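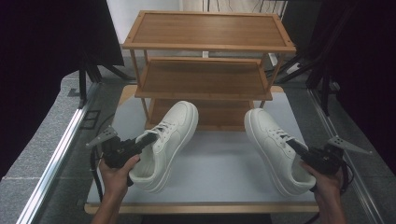

4. Recording the shoe rack task

This section covers one run with the pair of hand-held grippers, after both have been calibrated as in section 3. Manuela Fiore keeps the current settings file in the Mottram folder on the workshop computer.

4.1 Set out the table

1. Lay the white board flat on the table and stand the rack on it, facing you.
2. Clear all three shelves.
3. Put the two trainers on the board in front of the rack, on their sides, toes towards the rack. Leave a gap between them.

4.2 Record

1. Take one gripper in each hand. Check that the cables hang free and don't cross the board.
2. Start a new file and type in the run number. The last one on the August sheet was 654.
3. Bring each jaw to the heel opening of its shoe and close it slowly.
4. Lift the shoes on to a shelf, open the jaws and draw your hands straight back.
5. Hold still for three seconds, then stop the file.

Caution: Do not rest the grippers on their finger plates. They bend, and the calibration has to be done again.

Note: If a shoe slips, keep recording and pick it up again. Mark the run "R" on the sheet. Stop after eight runs and let the motors cool before carrying on.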